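Subject: Re: [wubshet-users] Retention rules and the nightly prune — what counts as "kept"?

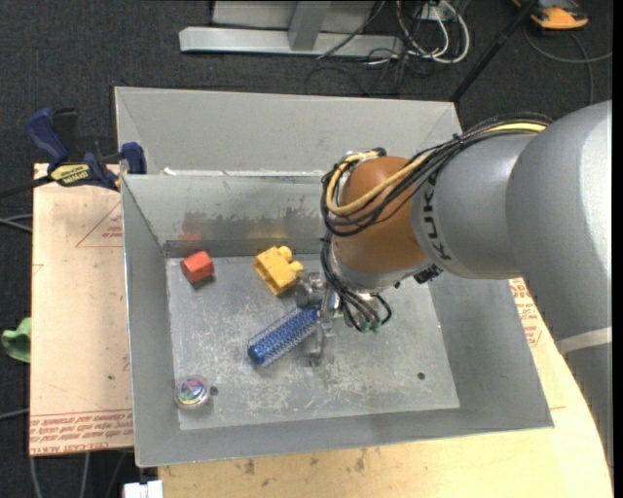 Monik wrote:

> We moved to 3.x on the archive host in March and the prune job has been deleting more than I expected. The policy file says keep-daily 35 and keep-monthly 4. After the last run I had 35 dailies, as I should, and two monthlies. The other two were gone from the index and the space had been released.
>
> I read the manual page twice. It says that rules are "applied in order and each snapshot is considered once." I took that to mean that a snapshot kept as a daily could not also be kept as a monthly, so the four monthlies would come from whatever was left over, further back. That is how the old version behaved for us.
>
> Is this a bug, or did the meaning of the rules change? And is there a way to get the two monthlies back? The repository is on the Nidton mirror, append-only turned off, no filesystem snapshots under it.

Short answer to the first question: the meaning changed, the manual page was not updated to match, and the sentence you quote is wrong for 3.x. The answer to the second depends on whether compaction has run. Details on both follow. I went through the source this morning, so this is what the code does and may differ from what anyone intended.

How 2.x did it

In 2.x the rules were evaluated from the shortest interval to the longest. Each rule walked the list of snapshots from newest to oldest and claimed the last snapshot in each period. A claimed snapshot was removed from the list before the next rule started. With keep-daily 35 and keep-monthly 4 you would get 35 dailies, and the monthly rule would then start on the first snapshot the daily rule had not claimed. The two sets never overlapped. The total was the sum of the numbers in the policy file, provided the repository was old enough.

How 3.x does it

In 3.x every rule sees the full list. A snapshot can be claimed by more than one rule, and it is kept if at least one rule claims it. The monthly rule walks back from the newest snapshot and claims the last one in each calendar month, including months already covered by the daily rule. With 35 dailies, you always have one month boundary inside the daily window, and for part of the year two.

So for your policy, the four monthlies are:

1. the newest snapshot (last one so far in the current month), also a daily
2. the last snapshot of the previous month, also a daily
3. the last snapshot of the month before that
4. the one before that

The first two are inside your daily window and show up in your listing as dailies, because the listing prints only the first rule that matched. The other two are the "two monthlies" you see. Nothing was miscounted. You are keeping four monthlies by the new definition and two of them are doing double duty.

You can confirm this by running the listing with the reasons flag, which prints every matching rule on the line:

wubshet prune --dry-run --list --reasons

On my test repository the output for the overlap looks like this:

keep snap-0412 daily #1, monthly #1
keep snap-0411 daily #2
keep snap-0410 daily #3
...
keep snap-0391 daily #22, monthly #2

If your output shows two lines with both reasons, that is the whole explanation.

Partial periods

There is a second change that did not affect you this time but will affect others. In 2.x the current, unfinished period did not count against the number. In 3.x it does. On the first of the month, the monthly rule will claim that day's snapshot as monthly #1, and the oldest monthly drops off at that moment. For one day you hold less history than on the day before. It is consistent with the documentation of keep-weekly, which has always worked this way, but it was not how keep-monthly worked and the change log mentions it only under "cleanup."

If you have a written requirement to hold a given number of full months, add one to the figure in the policy file. If you also have a daily window longer than a month, add one more for readability — it makes the listing show the number of separate monthlies that people expect when they look at it.

For your case I would use:

keep-daily 35
keep-monthly 6

which will keep at least four snapshots older than the daily window for most of the year. When two month ends fall inside the window it keeps three older ones. If you need four at all times, use 7. The extra cost is small. Monthlies in a deduplicated repository share most of their chunks with their neighbors, and on our archive host one additional monthly adds less than a single busy day does.

Time zones

One more thing to check while you are in the policy file. Period boundaries are computed in the time zone of the machine that runs the prune, not the one that took the backup. If the backup client is on local time and the Nidton mirror is on UTC, a snapshot taken late in the evening can land in the following day, and at the end of a month it can land in the following month. The daily rule then sees two snapshots in one day and none in the next, and it keeps only the later of the two.

I had this for a long time without noticing. The symptom was that the daily list had gaps at irregular intervals, always next to a night when the job started late. Setting the zone explicitly at the top of the policy file fixes it:

timezone = "UTC"

Use whatever zone you like, as long as it is the same for every host that prunes the repository. Do a dry run after changing it. Moving the boundary by several hours can change which snapshot is last in its period for the whole history at once, and the first real prune after the change may delete more than a normal night would.

Getting the two snapshots back

Prune in 3.x works in two stages. The first stage removes the snapshot entry from the index and marks its unshared chunks as unreferenced. The second stage, compaction, rewrites the pack files and drops the unreferenced chunks. You say that the space was released, which suggests compaction has run, but it may not have run over everything. By default a pack file is rewritten only if enough of it is unreferenced, and packs below the threshold are left alone.

What I would try, in this order:

First, stop the nightly job on all hosts. Anything that writes to the repository or compacts it makes recovery less likely.

Then copy the index directory somewhere else. It is small compared with the pack files, and the recovery command modifies it.

Then run:

wubshet recover --scan-packs --orphans --no-write

This reads every pack and lists the snapshot roots it can find that are not in the index. On a repository with 1,000 packs it took my machine most of an afternoon over the network, so run it on the mirror itself if you have a shell there. With --no-write it changes nothing.

If your two monthlies are in the list, check the column headed "missing." A zero there means every chunk is still present and the snapshot can be restored to the index in full. Any other value means that some file contents are gone. You can still restore such a snapshot, and the affected files will be reported as unreadable when you extract them.

If the roots do not show up at all, the pack holding them has been rewritten and there is nothing further to be done from inside the tool. In that case look for a second copy. The Skonier replication script pulls new packs but does not delete old ones unless it is told to, so if you have ever had it pointed at this repository, the replica may still hold everything. Check that before you give up. Check also that its own cleanup is not about to run.

If you do get them back, tag them before you turn the nightly job on again:

wubshet tag add --hold <snapshot>

A held snapshot is skipped by every retention rule and does not count toward any of the numbers. Without the tag, the next prune will apply the same rules and remove them again.

On the compaction threshold

This came up in the thread last month and was left open, so I will add it here. The default of 35 percent is reasonable on local disk. On remote storage where rewriting a pack means downloading and uploading it again, a higher value saves traffic at the expense of some dead space. Setting it to 100 means that a pack is dropped only when everything in it is unreferenced, so no pack is ever rewritten. That has the side effect of leaving pruned data recoverable for longer. I would not rely on it as a safety measure, but for an archive host where disk is cheap it is a defensible setting, and it would have helped in this case.

Documentation

I have a patch for the manual page that replaces the "considered once" sentence, describes the overlap, and adds a worked listing with the reasons column. It also moves the partial period change out of "cleanup" and into the upgrade notes, where people moving from 2.x will look. I will post it to the development list tonight. If someone still has a 2.x install with a policy that uses keep-yearly, I would like to see a dry run from it. The code path for yearly is separate in the old version and I could not tell from reading it whether the current year was counted.

There is also a case for having prune print a warning when it is run for the first time on a repository last pruned by 2.x. The repository format records the version, so the check is a few lines. I have not written it and would rather hear first whether others on this list want it, given that prune usually runs from cron and the warning would go to a log.

Monik, please post the output of the recover scan when you have it, including the header lines. The pack count and the format version are both useful, and the header shows whether the index was rebuilt at the time of the upgrade. If it was rebuilt, the scan may list some roots twice. The duplicates are harmless and you can restore either one.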